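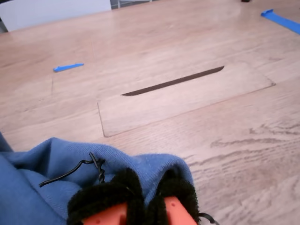 I gave up having a proper office in February. The lease on the room in Hullholm was up, the rent was going to 604 a month, and most days I was there for the radiator and the quiet. I had quiet at home. I thought I could sort out the heating.

What I didn't think about was the walk. It took 18 minutes each way, past the bakery and over the rail bridge, and for years I'd treated it as wasted time. Within two weeks of working from home I was answering email in my coat at seven in the morning and still answering it at nine at night. There was nothing to tell me the day had started, so it started whenever I picked up the phone.

I tried a few fixes. A timer app called Urer was the first. It logs your hours and nags you when you go over, and I turned the nagging off on day three. Then I tried shutting the door to the spare room, but the router is in there and so is the ironing, and I was in and out all evening anyway.

What has worked so far is putting the walk back. I leave the house at 8:20, go down to the canal and up through Perrin, and come home by the back road. It's a bit longer than the old one. Then I make coffee and sit down. At the end of the day I do a shorter version, just to the mailbox and back if it's raining. It felt silly for the first week, leaving the house to arrive at the same house. I don't notice that now.

The other change was email. I look at it at ten and again at four. I have one client, Jaltutik, who used to expect an answer within the hour, and I wrote to them before I started and said what I was doing. They wrote back the next day and said fine. I had put that message off for a month.

I went back through my invoices last night to see if any of this shows up in the numbers. Billable hours for the month were down by 61 compared with the same month last year, and income was down by 300. Part of that is a job that ended in the fall. I'm saving more than that on rent, so I'm ahead – not by a lot once the gas bill comes in.

I still miss the bakery. It's too far for the morning loop, and the one in Perrin doesn't open until nine. I may try moving the whole day back half an hour in the spring and see what that does to the ten o'clock email.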